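Speaker notes: What 1,000 plates taught me about collecting examples
Jul 9, 2019

Slide 1. Title

Hi everyone, thanks for having me, and thanks to McKinnon for the room (and the sandwiches, I had three). Say hello, check the clicker works, check the people up the back can hear.

I look after data collection at Skorkance. I'm not the person who trains the models. My job is the bit before that, getting enough decent examples in front of the thing so it has a chance of learning. Tonight is all about crockery.

Slide 2. The job

We call the project Ovlow. Two arms, a bunch of plates and a bin, and the plates go in the bin. Pause for the laugh, there's usually one!

A person drives the arms by hand, we record what the cameras see and what the joints do, and each go at it is one example. The target for the first round was 1,000 examples. I told my boss we'd have it done by the end of February. We did not.

Slide 3. What counts as an example

Spend a bit of time on this one, it's where the questions come from.

Our first rule was that an example starts when the arms leave their rest position and finishes when they're back there. Sounds fine, doesn't it? But one operator would stop and think halfway through, and another would zip along like they had a tram to catch, and we ended up with long stretches of arms hovering over nothing. The model learned to hover. Beautifully, too.

So now operators plan the whole go before they touch the controls. If they get stuck, they bin that recording and start over. We threw out 300 recordings from the early weeks and I was grumpy about it for days.

Slide 4. Mixing up the plates

Early on we used one kind of plate, plain white, all from the same discount shop. Then somebody brought in an orange one from home and the whole thing fell in a heap.

After that I went op-shopping. Florals, dark glazes, blue and white, and glass. I've become a real nuisance at my local, they put plates aside for me now. Each operator gets a card with the starting layout on it, and the card changes after 12 goes. Before the cards, people laid the plates out the way they'd set a table, very tidy, and very much the same every time.

Same idea with the walls and floor. We swap the linings, so the model can't get comfy with one background. Yes, I pick the wallpaper. Yes, I enjoy it.

Slide 5. Glass

Leave this up while you talk.
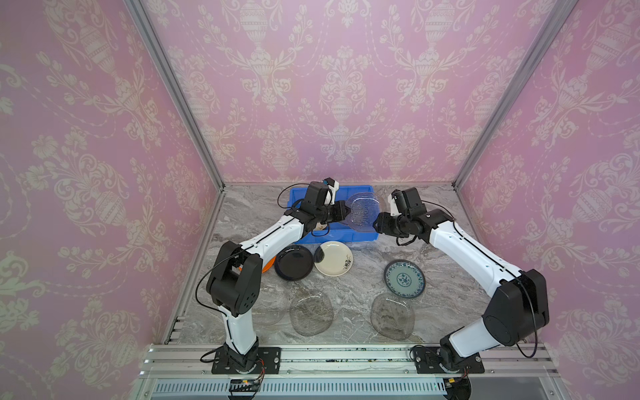 Reading time: 3 minutes

One clear plate up on its edge with a gripper on either side, and you can see the damask through it, so the camera's getting ridges and garlands all at once. Three more glass ones are waiting at the front on the marble pattern. Blue bin's up against the back wall.

I'm fond of this layout because it's mean. The navy plate and the cream one overlap, the orange one's half hidden behind an arm, and you've got to decide what to go for first. I want that deciding in the data. If every plate sits by itself with heaps of room, the model never sees anybody choose.

Point out the little cameras on the wrists. Mention that we check those views before each session, after the week we recorded with one of them knocked sideways. (Don't say whose week. It was mine.)

Slide 6. Where we're up to

We got our 1,000, and we're partway through another 1,000 with more glass in it. Brerness is the name for the next lot, which will be bowls, and I've already got a cupboard full of them.

If there's time, talk about labelling. If there isn't, skip to questions and leave the email address up on the screen.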